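Chapter 6
Tracks Without Tarmac

In this chapter you will learn
what an unsealed track is made of
how water and wheels change its surface
why verges matter as much as the track itself
how to carry out a simple walking survey

Key words: unsealed, sub-base, camber, verge, fines, rut, desire line, junction

6.1 Starting with the ground

Most of the routes in Chapter 5 were roads with a hard, sealed surface. Rain runs off them, traffic wears them slowly, and when they fail the damage is easy to see. In open country a great many routes are different. They are made of earth and stone, and nothing holds the surface together except its own weight and the pressure of whatever passes over it. We call these unsealed tracks.

An unsealed track can be very old or quite new. Some began as the line that people and animals found easiest to follow between two places. Others were laid out on purpose, to reach fields, a quarry or a pumping station, and were later opened to walkers. After a few decades it is often hard to tell one kind from the other by looking. Old maps, field names and parish records are better evidence, and Section 6.5 explains how to use them.

The track from Wirkusley to Sivemby will be used as a case study throughout the chapter. It is 1424 metres long, crosses flat farmland and is open to walkers, cyclists and farm vehicles. There is one junction, where a second track leaves for Burnurmont. None of the route is lit and only a short length at the Wirkusley end has any drainage.

6.2 What lies under your boots

If you could cut a slice through a well-made track you would find layers. At the bottom is the natural soil. Above it is the sub-base, made of larger stones which spread the load. On top is the surface layer, a mixture of small stones, sand and very fine particles. The fine particles are known as fines, and they fill the gaps between the stones and help to bind them.

Many tracks have no such layers. Stone has been tipped wherever a soft place appeared, then pushed about by tyres until it settled. The result is patchy. A walker may cross smooth, firm ground for some distance and then meet a rough stretch where the stones lie loose on top.

There are two common causes of a rough stretch. The first is a repair in which coarse stone was added and never rolled. The second is the loss of fines. In a dry spell the fines turn to dust and are carried off by wind and traffic. In heavy rain they are washed out. Either way the stones stay behind, with less and less to hold them. You cannot always tell which cause is at work from a single visit, so surveyors keep dated notes and return in a different season.

Colour can be a help, though it needs care. Chalk and limestone give a pale surface. Clay soils tend to be brown or grey, and tracks on sandstone may be reddish. The stone on a track is not always local, however. Part of the Wirkusley track was resurfaced with stone brought in by lorry, and students who judged the geology of the area from the track alone came to the wrong answer.

6.3 Water and wheels

A good track is slightly higher in the middle than at the sides. This shape is called the camber, and it lets rain drain away to the edges. Wheels press down on the same two lines again and again, and in time they make ruts. Once there are ruts, water runs along the track and takes the fines with it, and the ruts grow deeper.

Flat country has a problem of its own. On a hillside water always has somewhere to go. On level ground it stands in the lowest place it can find, which may well be the track. Drivers steer round the puddle, the soft edge gives way, and the track becomes wider. Walkers do the same on a smaller scale.

Junctions wear faster than straight lengths. Vehicles slow down and turn there, and turning tyres drag stones sideways. People on foot cut the corner if they can, and a new line appears in the grass. Planners call it a desire line. If enough people use it, the desire line becomes part of the track and the junction spreads into a broad, bare area.

Activity 6A
Find a place near your school or home where people have cut a corner. Sketch it from above. Mark the made path, the desire line and anything that might explain why people leave the path – a gate, a bus stop, a muddy hollow. Compare your sketch with a partner's.

6.4 The verge

The strip of ground beside a track is the verge. It is easily overlooked, but it does several jobs. Its roots hold the edge of the track in place. It slows water coming off the camber and traps some of the fines. It also gives wildlife a way of moving between one patch of cover and the next, particularly where the fields on either side are large and have few hedges.

Plants on a verge usually grow in bands. Close to the stones they are short, because they are trodden on and driven over. Further out they are taller, and scrub may take hold if the verge is not cut. The two sides of one track can look quite unlike each other. Slope, shade, soil and the habits of the farmer all play a part.

The edge between verge and track is seldom a straight line. Grass creeps in where there is little traffic and is pushed back where there is more. For this reason surveyors measure the width of the bare surface at fixed points.

Case study: the July survey
Roxana Palomino and Flor Espinoza surveyed the Wirkusley track with a group of students in July. They recorded 69 points along the main line and measured the width of the bare surface at each. The narrowest points were on the long straight. The widest was at the Burnurmont junction. Their notes were copied onto a base map drawn up in 2000, and the two sets of widths are given in Table 6.1 on page 88.

Before you turn to the table, think about how you would plan a survey of your own. You will need to decide where it begins and ends, how far apart the points should be and what to do when the route divides.

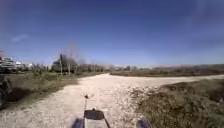 Write your decisions down before you set out, and keep to them. If you change the spacing halfway along, the widths from the first half cannot fairly be compared with those from the second. At a junction, finish the main line first, then go back and treat the branch as a separate survey with its own numbered points.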